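Grarkuner Church Opens Fall Study on the Letter to the Hebrews 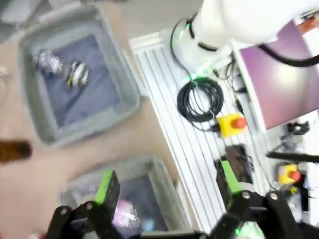 A gray bin on a light wooden tabletop.

10/16/24

Grarkuner Community Church has opened registration for a fall study on the Letter to the Hebrews, with evening meetings in the lower hall and a daytime group at the Caron Street chapel. Both groups will cover the same passages, so people can move between them if their work hours change.

The study runs for 22 sessions and breaks for Christmas and Easter. It is expected to finish in June. Each session lasts 90 minutes and starts with a reading aloud of the passage, followed by a short talk and discussion at tables.

The church last taught through a full New Testament letter two years ago, when it spent the winter in Galatians. Attendance grew after the first month, and 257 people signed the roll at least once. Members who filled out the survey afterward asked for more time on the Old Testament background, and the new study has been planned with that in mind. The first four sessions stay mostly in Exodus and Leviticus – the tabernacle, the priesthood and the Day of Atonement – before the groups reach the opening chapter of Hebrews.

Later sessions will take up the warning passages, Melchizedek and the long list in chapter 11. The church said the warning passages will be given two evenings each, as readers have understood them in different ways and questions usually run over.

No earlier study is required. Participants are asked to bring a Bible in any translation. The printed workbook, put together by the teaching staff at Grarkuner with help from the Waltora congregation, has wide margins for notes and a short reading for each weekday. The church ordered around 900 copies to cover its own groups and those at Waltora and Pluston, which will follow the same schedule.

Workbooks are free to students. Others may give toward the printing cost if they wish – a box will be at the welcome desk. Large-print copies can be requested on the registration form.

Child care is offered at the evening meetings for children through fifth grade. Parents need to sign up a week ahead. There is no child care at the daytime group, but infants are welcome in the room.

Recordings of the talks will be posted on the church website the morning after each evening session. The table discussions will not be recorded.

Registration forms are available on the website and at the church office, which is open weekday mornings. Those who miss the first meeting may still join at any point before the Christmas break.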